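Clikdale Boards > Home & Desk > Small Stuff

Thread: Do pen cups do anything, or are we just buying ornaments?

Print this thread | E-mail to a friend
14 comments | 20 shares

**marginwalker**
I'll say up front that I'm not sold on this. For years my pens lived in the drawer. Then my sister gave me one of those ceramic cups made to look like a crumpled paper bag, with a little white animal hanging over the rim, and the rule in our house is that presents go where people can see them. So it went on the white table and one red pen went in it.

Everybody says a cup on the desk means you always know where your pen is. I've been keeping half an eye on that since May and I don't buy it. 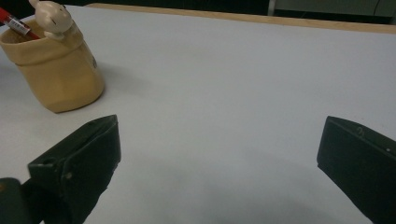
So what is a pen cup supposed to do that a drawer can't? It saves you the one motion of opening the drawer, and as far as I can see that's the whole list.

I'm willing to hear otherwise, but please don't tell me it "inspires" you.

**Bethel Wolde**
One motion is plenty. You're not counting the drawer closing again, or the stuff in the drawer that slides to the back every time you do. I went from drawer to cup when I took over the phone bookings at Buckley and I'd never go back. You've got a caller reading out a number, you reach, you write.

Also the animal is cute and you're being a grouch.

**tallow_and_twine**
Is it a bunny? I vote bunny.

**marginwalker**
My sister says bunny. I have my doubts about that too.

@Bethel, fine, for phones I can see it. But you reach, you write, and then what? Do you put it back? I don't. I put the pen down on whatever I was writing on and it stays there till the next time. The cup stands at the far end of the table looking nice. By evening it's holding nothing I need, and the pen is on the paper, same as it would be if the cup had never come into the house.

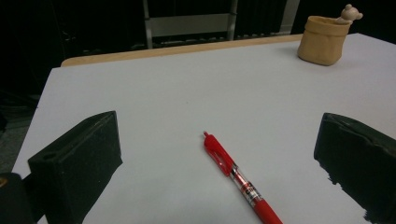
And that's with one pen. I tried it with a whole bunch before this and it was worse, with every good one lying loose on the table and every dried-up one sitting in the cup. I think a lot of these cups are where dead pens go. Go look at yours before you answer.

**Bethel Wolde**
I looked. Two dead ones. I hate you.

**oxbow1428**
Your problem is distance. If the cup is at the back edge of the table, you have to lean to use it, and people don't lean. Mine is a hand's width from the pad, on the right. I put the pen back without thinking.

The other thing is clicky pens. A capped pen feels unfinished lying around, so you deal with it. With a retractable you click it and your brain says done, wherever it happens to be.

**marginwalker**
The distance thing is fair and I'll test it. The clicky thing sounds made up. I've lost more caps than pens.

**tallow_and_twine**
Seconding the caps. Where do they go?

**Over_and_under**
I had the Callent desk tray before I had a cup, the long flat one with the slots. Same complaint. It worked for a week and then it was full of rubber bands. I don't think it's the container. I think tidy people are tidy and would do fine with a shoebox.

What I will say for a cup is that it's heavy. I knock a plastic one over every time I reach for my coffee. A ceramic one stays put.

**marginwalker**
OK, I moved it around. First up near the pad like oxbow said. I did put the pen back more. I also bumped the cup with my elbow whenever I turned a page, and a big sheet of paper won't lie flat with a cup standing where the corner wants to go. So back it went toward the far edge, and within the hour the pen was lying way off to the left with half the table between them.

Call that a draw. Close up it works and it's in the way. Far off it's out of the way and it doesn't work. I'd still like somebody to show me the spot where it does both, because I've run out of table.
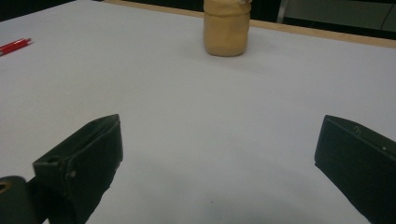 **Nikola Vidmar**
Try the left side if you write with your right hand. Your page-turning elbow never gets over there, and you can drop the pen in while the other hand lifts the sheet. I do drafting at home on big paper and that's the only spot I haven't cursed at. I'd also quit judging the thing by whether the table is bare at night. A pen lying on paper you're still working on is where it should be. It's the pen under the couch you should worry about, and a cup does help with that, a little.

**marginwalker**
"A little" I can live with. Left side is next.

I don't agree about the pen on the paper, though. If that's where it should be, then we're back to my question and the cup is an ornament. Which is okay! I'd just like it sold as one.

**Bethel Wolde**
It was never sold to you at all — it was a present.

**oxbow1428**
Still say it's the clicky pens.

**Over_and_under**
My grandfather kept his pencil behind his ear for 30 years and never owned a cup of any kind. He did sit on his glasses a lot.

**marginwalker**
Left side report: the pen has gone back in every time except when the phone rang. Not ready to say anything bigger than that. My sister is visiting soon, so the cup stays out either way.

Print this thread | E-mail to a friend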